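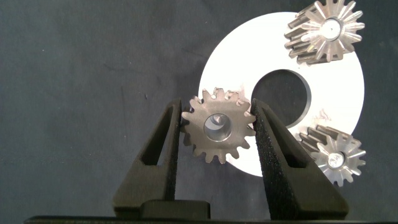 Small gears: how we sort them, and what we ask from you

Since the Brosten store room was opened again in July, we have received many small gears from members. Some come in a labelled box, but more often they come in a jam jar together with screws, washers and a dead battery. We are thankful for all of them. We have now more than 200 in the drawers, and I would like to explain how they are sorted, so that everybody can find the right one and also put it back.

The first thing is the type. Most of what we have are spur gears, with straight teeth, the kind you find in clocks, old printers and kitchen machines. These go in the grey cabinet on the left side. Worm gears and bevel gears have their own drawer at the bottom, because there are only few of them.

The second thing is the number of teeth. Please count them two times. Make a small mark with a pencil on one tooth and go around until you come back to it. It sounds too simple to write in a newsletter, but in spring I found 11 gears in the wrong compartment, and almost all of them were wrong by one tooth. A gear with one tooth too many will fit on the shaft and look correct, and then the whole train runs tight and you search for the fault in another place.

The third thing is the bore, that is the hole in the middle. For this we use the caliper which hangs beside the window. Measure in two directions. If the two numbers are not the same, the hole is worn to an oval, and the gear goes in the red tin for display and practice. A bore that shines inside is not a bad sign by itself. A shaft that has turned in it for years can polish it, and a good reamer leaves it bright also.

About cleaning: please do not use steel wool on bronze or brass. It takes away the dull colour on the face, which many of us like, and it rounds the edges of the teeth if you are not careful. Warm water with a little dish soap and an old toothbrush is enough for most. Dry them well with a cloth and leave them on the towel overnight before you close them in a drawer. Plastic gears can be washed in the same way, but keep them away from solvent. We lost a nice set from a Vevby sewing machine like this, they became soft and sticky.

If you take a gear home for a repair, write it in the notebook with the tooth count and the bore. You do not need to ask first. If it does not fit, bring it back within three weeks, please, and put it on the tray by the door, so that one of us can check it before it goes back.

At the moment we are looking for spur gears with a small bore for the Sayegh wall clock, which has waited on the shelf since winter, and for any spare parts from the Flelton hand mixer. Broken ones are also welcome, if the teeth can still be counted.

The store room is open on Sunday from 2 in the afternoon. Please use the side entrance, the front door sticks again.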